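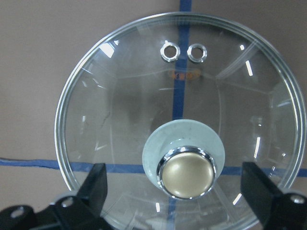 Why Do Pot Lids Have Holes?

Search this site Enter a word Go

Next time somebody is cooking at your house, take a good look at the lid. Lots of glass lids have a tiny hole in them, and some have two, side by side, each with a little metal ring around it. Those holes are steam vents, and they have a big job to do!

When water gets hot enough, it boils. Bubbles of water vapor race up from the bottom of the pot and pop at the top. Water vapor takes up much, much more room than the water it came from, so it pushes on everything around it, and that includes the lid. With no way out, the vapor would lift the lid, let some of itself escape, drop the lid, lift it again... rattle, rattle, rattle! A vent lets it slip out quietly.

You can't really see water vapor, by the way. The white cloud over a pot is made of teeny drops of water that form when the vapor meets cooler air. (Most people call the whole thing steam, and so will we.)

What about the knob? It sits in the middle so the lid balances when you pick it up. The glass and the metal rim get very hot, so the knob is the part made for holding. Even so, leave hot lids to a grown-up with an oven mitt.

Pots that make their own heat

Some pots need a stove and some don't! An electric pot has a heater built in underneath. You turn a dial to choose how hot it gets, and the clear lid lets the cook peek without letting the steam out. Peeking is one of the best parts of cooking.
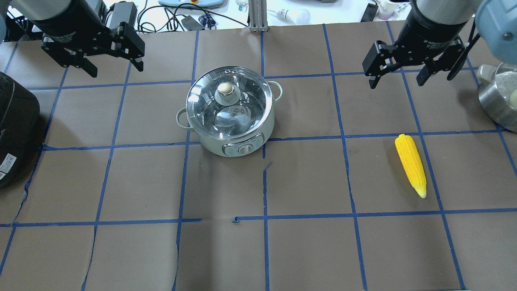 Consuelo Ccori wrote to us to say that her potatoes take far longer to boil at home than they do at her cousin's house by the sea. She lives 3,291 meters up in the mountains, and she wanted to know if her pot was broken.

Your pot is fine, Consuelo! High in the mountains there is less air pressing down on the water, so the water boils before it gets as hot as it would at the beach. Cooler boiling water means slower potatoes. Turning the heat up won't help much either. The water just boils away faster.

The clever rice cooker

Rice needs water and heat, and then it needs somebody to stop at the right moment. A rice cooker can do that last part for you. While there is still plenty of water in the bowl, the temperature stays near boiling. Once the rice has soaked up the water, the temperature starts to climb, and a simple cooker feels the change and switches over to "keep warm." Fancier ones have buttons and a display so you can choose different kinds of rice.

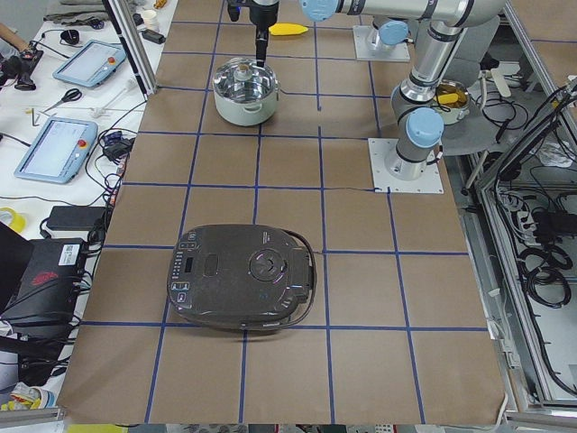 A rice cooker with its lid shut, and a white pot with small side handles farther back.

Cooking with a cloud

Now for our favorite, the steamer! A steamer has a tray full of holes. Water goes underneath, food sits on top, and the steam comes up through the holes and wraps around the food. The food never has to go swimming. That's great for soft things like steamed buns, which would turn to mush in boiling water.
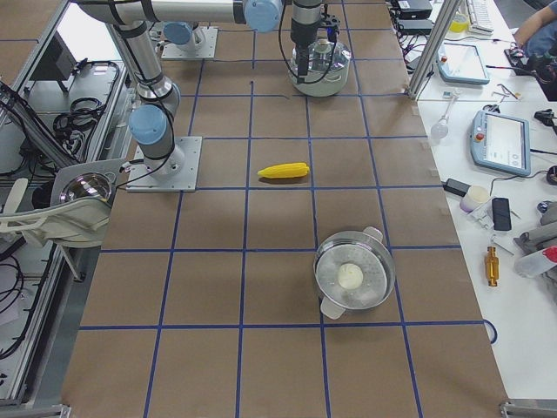 Buns need space, too. The dough puffs up as it cooks, and two buns that start out too close can end up stuck together. Corn isn't fussy at all and can be steamed or boiled, whichever you like.

Try it: catch a cloud

Ask a grown-up to help with the hot water.

1. Have your grown-up pour warm (not boiling) water into a clear bowl.
2. Lay a cold plate over the top.
3. Wait 5 minutes.
4. Lift the plate and look underneath.

See the drops? Water vapor floated up, touched the cold plate and turned back into liquid water. Scientists call that condensation. Try it again with ice cubes on top of the plate and see which way makes bigger drops!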